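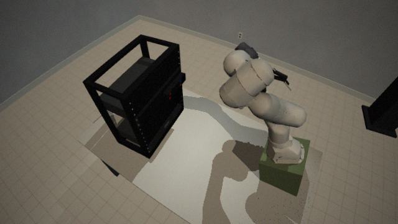
Fig. 1. Simulated cell for the rack job: arm on its pedestal, rack to the left.

Filed under: Workshop Robotics / Course Notes / Session 4

Session 4: Building the cell in simulation first

These notes go with the Friday evening session at the Tavcombe shared workshop. Bring your own laptop if you have one. The bench machines are slow with shadows switched on.

The Sanberg project is a small arm that will tend an equipment rack in the back bay. We build the cell in software before anyone drills the floor. Shuzhen Yuan made the room model and Myroslav Palamarchuk did the arm and pedestal. Both files are in the Session 4 folder.

4.1 Setting out the room

Start with the floor and two walls. Add the rack, then the pedestal, then the arm. Keep the pedestal as a plain box for now – the welded one is still being drawn up and its height may change by 14 mm.

Put the origin at the centre of the pedestal top. Last term half the group used the corner of the room and spent the evening chasing signs. Write the rack position in your notebook as well as in the file, measured from the same origin.

The white mat marks the area to be kept clear on the real floor. It has no collision shape, so the arm will pass straight through it. Do not use it to test for floor contact.

4.2 Poses

Save two poses to begin with.

Park: gripper high, near the level of the rack top, with open floor between it and the rack.

Approach: arm folded down and forward, wrist pointing at the rack, fingers open.

Move between them at 18 per cent speed and watch the elbow. If it swings out towards the back wall, add a middle pose and try again. Hiyori Ogura's version uses one extra pose and is worth copying.

The shadow on the mat is a useful check in the approach pose. You can read the gap between the fingers from it when the gripper itself is hard to judge from your camera angle. 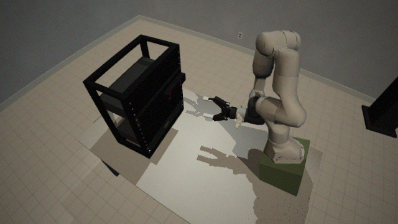
4.3 Before next week

Run the park to approach move 128 times with the rack shifted slightly on each run. Save the log as plain text. Note any run that stops early, with the joint that stopped it.

Read the Ansari handout up to the section on joint limits. Questions to Suqin Mao, who is at the workshop from 6 pm.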